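Accueil > Lettre d'information > Juin 2018 > Atelier

Réemploi des postes fixes : la consigne change chez Jukwood

Mardi 5 juin 2018

Depuis janvier, l'atelier Jukwood a ouvert 134 ordinateurs de bureau rendus par les services de Lasotitz. La plupart repartent après un dépoussiérage et un changement de disque. Les autres servent de réserve de pièces : alimentations, cartes d'extension, câbles, cages de disques.

Le tri se faisait jusqu'ici en fin de chaîne, une fois les machines vidées. Il se fera désormais boîtier ouvert, avant tout démontage. Les adhérents qui déposent du matériel à Sotomayor sont priés de laisser les vis du panneau latéral dans une enveloppe collée au châssis.

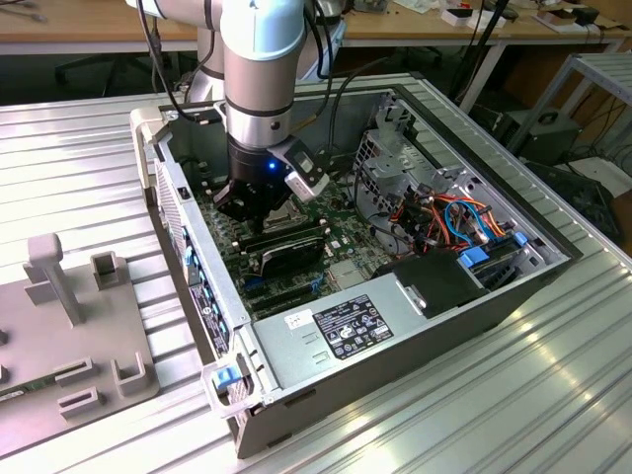
Le démontage des tours suit toujours le même ordre : les câbles de données, les disques, les cartes, puis l'alimentation. Sur les modèles à fixations colorées, le tournevis sert peu. Les caches des emplacements à l'arrière, le loquet à l'avant et les clips des baies de disques sont bleus, et c'est par eux qu'il faut commencer. On couche le boîtier sur le côté, carte mère au fond, et on écarte le faisceau orange, rouge, jaune et noir avant de toucher à la cage des disques. L'étiquette réglementaire de l'alimentation reste en place : une alimentation sans étiquette ne peut pas être remise en stock.

Les cartes d'extension vont dans les pochettes antistatiques du bac Lirnell, une carte par pochette. Les câbles SATA sont rangés par longueur. Les vis en trop vont dans le bocal commun.

Il reste 3 places pour la séance de démontage de juin. Inscription à l'accueil de Sotomayor, aux heures d'ouverture. Prévoir des manches courtes ou serrées.

12 partages | 2 commentaires

Contact | © 2018 Jukwood | Haut de page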